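The Room on Amell Street

Siham Benmoussa rented the back bedroom in November, after the woman before her moved out and left a winter coat in the closet. The landlady, Solveig Björklund, was 84 and kept the heat low. She said the coat could stay or go, it made no difference to her.

Siham put it on to take out the trash the first night. In the left pocket she found a bus ticket to Greren and a recipe written on the back of an envelope. Peppers, rice, one onion. Cook until the neighbor knocks.
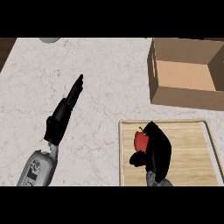 A red pepper on the board.

She asked Solveig about it at breakfast.

"Ghizlane wrote that," Solveig said. "Ghizlane Kettani. She was here seven years."

"What does it mean, until the neighbor knocks?"

"Mr. Amegashie, upstairs. He used to come down when he smelled it."

"Does he still live there?"

Solveig buttered her toast to the edges. "I hear his radio," she said.

Siham worked the early shift at the Juvwood plant, sorting door hinges, and was home by three. She bought peppers at the market on the corner. She had not cooked for anyone since her divorce and had gotten used to eating crackers and cheese over the sink. The kitchen window stuck, so she left it shut, and the smell went into the hall and up the stairs.

She followed the envelope. It gave no times and no amounts past the onion. After half an hour the rice had begun to catch on the bottom of the pot and she turned the flame down. The radio upstairs was playing a ball game. It went off. 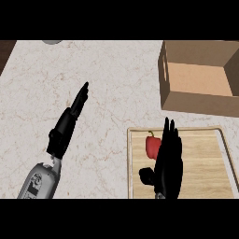
She heard a door, then feet on the stairs, slow, with a stop at the landing. Solveig came out of her room in her slippers and stood by the stove with her arms folded.

"He has a bad hip," she said. "Don't go out and help him. He hates that."

They waited. The knock, when it came, was two light taps, low on the door.

Kwabena Amegashie was a tall man in a cardigan, holding his own fork. He looked at Siham, and then at the coat hanging on the hook behind her.

"I thought she was back," he said.

"No," Siham said. "I have her room now."

He nodded and seemed to be deciding about the stairs. Solveig had already taken down three bowls.

"It's a little burned," Siham said.

"Hers was always burned," he said – and he came in and sat in the chair by the wall, and asked if anybody knew who was winning.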